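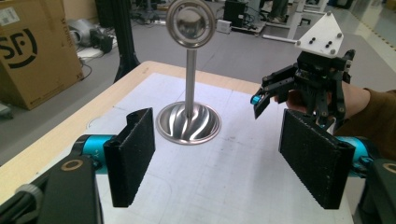 Could we please put the back stairs first this year, Craig Tennant wrote after reading the draft, as by the time he gets down to them it's dark and he ends up doing the whole flight by flashlight. Quite right, Craig, and I've moved them to the top. Thank you also to everyone who sent in notes on the old list, even the ones I couldn't read.

Tulletti Building, Zadville
December walk-through: stairs, exits, alarms and heat

Please write OK, FIX or ASK beside each line and add as many words as you like. I would much sooner read a long comment than guess at a short one.

1. Back stairs, handrail firm from top to bottom
FIX. Solid until the lower landing, where the bracket has worked itself free of the plaster again. It needs a longer screw or, better, a new spot on the stud. — Sajib Bhuiyan

2. Back stairs, tread edges and grip strips
OK. The strip on the top step is lifting at one corner, but I pressed it down and it held while I was there. Look again in spring.

3. Street door opens from inside without a key
OK. It does stick a little when the weather is damp, so lean on it as you would if you were in a hurry.

4. Exit signs lit
ASK. The one by the mailboxes flickers. Is that the bulb or the fitting? Kamrul Majumder thinks the fitting, and he has been right about this building's wiring before.

5. Smoke alarms, test button held until it sounds
OK on both floors. Do warn the upstairs tenants first! I forgot, and I owe Athina Koutsoukos a cup of tea.

6. Alarm age, read from the date on the back
FIX. The hallway alarm is over 13 years old and should have been replaced long ago, however loudly it beeps. A new one is on order.

7. Extinguisher, tag 146
OK. Needle in the green, pin in place, hose not cracked. The tag had slipped around behind the bottle, and I've turned it to face out so the next person needn't kneel.

8. Boiler closet clear
FIX. Paint cans and a rolled rug. They may have only been put there for the afternoon — they can't stay even for the afternoon, I'm afraid.

9. Carbon monoxide alarm outside the closet
OK. Sounded at the first press.

10. Front walk, salt bin and shovel
ASK. Plenty of salt, no shovel. If you borrowed it, just lean it by the street door and not a word will be said.

Anything marked FIX goes to Sumaiya Sarkar by noon the next day. The sheet itself goes back in the blue folder.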